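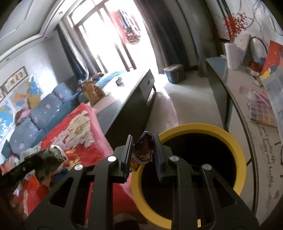
2 min read (300 words)

From: Sarmīte Uibo
To: Brondis home-build list
Date: October 5, 2024
Subject: Re: [brondis] jaw pads, ribbed or smooth?

On the pads thread, Ķēniņš wrote:

> Are you still on the ribbed ones? I printed a set of 4 for mine in
> September and they're fine on boxes but anything floppy slides right
> down. Also how stiff is your linkage? Mine has slop at every pivot
> and I'm about ready to glue the thing.

Please don't glue it! You'll hate yourself the first time you need to swap an arm. I had slop too, and it was all in the pivots — I reamed the holes too wide because I was in a hurry. Printed new arms, went up a drill size at a time, much better.

And yes, still ribbed. Snack wrappers are my test piece these days, over the yellow-rimmed trash bin, and I like them because they're crinkly and light and never the same shape twice. My trick (if it's a trick) is to come in with the jaws almost upright and pinch a fold. Go for the flat part and you just push it around the table. 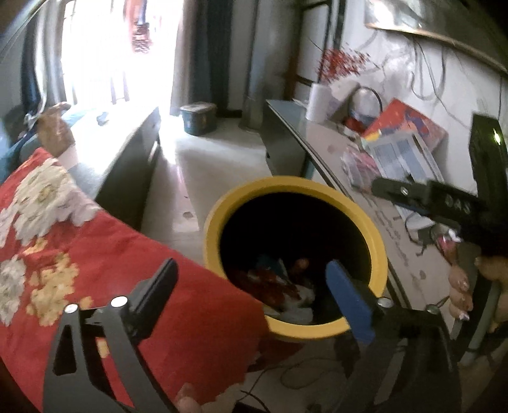
The other thing I'd look at is how you let go. I used to snap the jaws open and the wrapper would hang on one pad by static or sugar or whatever it is. Now I open slowly and give the handle a little twist, and I wipe the pads with a damp rag between rounds. Low tech, but my drop log on Stanum is up to 2,717 lines and the bad ones bunch up right where I got lazy about wiping.

I did 21 grabs last night before my wrist quit, so a lighter handle is next. Has anybody tried the Sanance one with the hollow grip? I can't tell from the drawings if the trigger clears a bigger hand.

Ķēniņš, send me your pivot diameter and I'll mail you a spare pair of arms. They're just sitting in a drawer.

Sarmīte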